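Robots on the snack line: notes and a picture from the Dandton floor

Posted by Dindo Navarro, second shift

Ok so people keep asking what it's like over here since the arms came in and I keep saying I'll put something up. Putting something up. Gallery is thin for now, more when I get a minute. Typing this on break so excuse the spelling.

Quick background for the Clindach people who haven't been over. Dandton does mixed packs. Bags come in by flavor, go out sorted into bins by order. Used to be all hands, standing, 3,000 bags on a busy day. Same wrist motion all shift. Anyone who did a winter on that table knows about the wrists.

Now there are stations with two arms each and the job has moved. You set up the table, watch, fix the misses, log them. Less lifting. More screen. Some of us like it, some don't, and it depends on the day too.

Sorting table, between picks. Both grippers up and empty, bags round the edges, middle of the table clear. Clear bin on the right is the kind the orders go in. Plant stays.

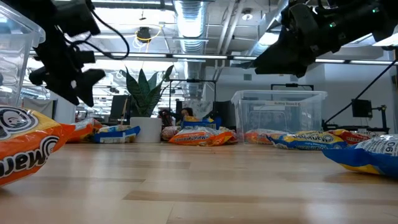 Amegashie wrote back when I sent this round on Thursday, saying the wrists are better and no argument there, but the talking is gone. On the old line you stood across from someone for eight hours and knew all about their kids. Now you stand next to a monitor. She'd take the trade again, she said, she'd just like it written down somewhere that it was a trade.

So it's written down.

Few more things people asked about.

The bags. Puffy ones are the worst. Shiny, they slide, and they don't sit the same way twice. A box is easy. A snack bag is a pillow with opinions. When one gets dropped it goes in the log with the flavor and which end the gripper went for, and if you skip the flavor the log is no use to anybody.

The shifts. We were 14 on second shift before, 13 now. One retired in December and wasnt replaced. Nobody was let go, I asked, and I asked again in front of people. What happens next year I can't tell you. Management says they'll share the plan in the spring and I intend to hold them to it.

The pay. Station lead gets a bump, regular operators don't yet. That's the sore spot right now. If you're logging faults and resetting a machine you're doing more than packing and the grade sheet still says packer. Bring it up at your review, all of you, same wording if possible.

The training. Stenent course is three mornings. First one is mostly slides. Second one you get to stop and restart the arms yourself, do that as many times as they let you. Ask about the reset order, it's not in the handout and it should be.

The noise. Quieter than the old belt. Took me up to a month to stop talking too loud at home.

Some folks at Clindach get their stations next, same setup as far as I know. Come see ours first, 3 pm is good, that's shift change and both crews are around so you'll hear both sides. Sign in at the front and wear closed shoes or they'll send you back out to the car.

Break's over. Send me your own pictures and I'll add them to teh page.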